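**Are thick phone cases worth the money?**

**cadi_p** · Oct 25, 2019

My phone shop wants 52 dollars for a Titham case with a "lifetime drop promise." I've had three cheap ones in a row stretch at the corners. Is there any real difference, or am I paying for the box?
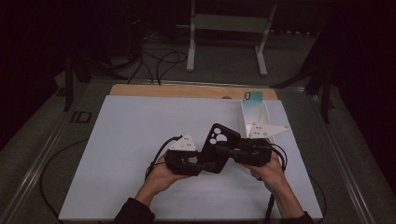

*Black phone case over a white board*

**njal_h**

You're paying for the box. Drop promises cover the case, so when the screen breaks they mail you a new piece of rubber. Read the terms.

**Pankaj Pal**

Disagree a little. I paid 30 for a Lellen and it has outlived two phones' worth of concrete stairs. Same model size both times, so I just moved it over.

**njal_h**

> it has outlived two phones

So the phones died and the case is fine. Great protection.

**Pankaj Pal**

Batteries, both of them. Screens never cracked.

**dumi88**

What I don't buy is any height rating. Dropped flat on what? My last phone fell off a couch onto carpet and cracked, and before that it went down a stairwell without a scratch. I'd look for a raised lip around the glass and ignore the rest of the sticker.

**cadi_p**

The Titham does have a lip, but so did the cheap ones until they went loose. It's the stretching that bugs me.

**Rimantas P.**

Soft silicone stretches, hard plastic cracks. The two-layer ones collect grit in between and scratch the back of the phone, so take it off and rinse it every February or whenever you remember.

**dumi88**

Once a year? Mine is disgusting after a week.

**cadi_p**

OK, skipping the 52 dollar one. Pankaj, which Lellen is it, the one with the ridged sides?

**Pankaj Pal**

Yes, ridged. The smooth one is slippery, don't get that.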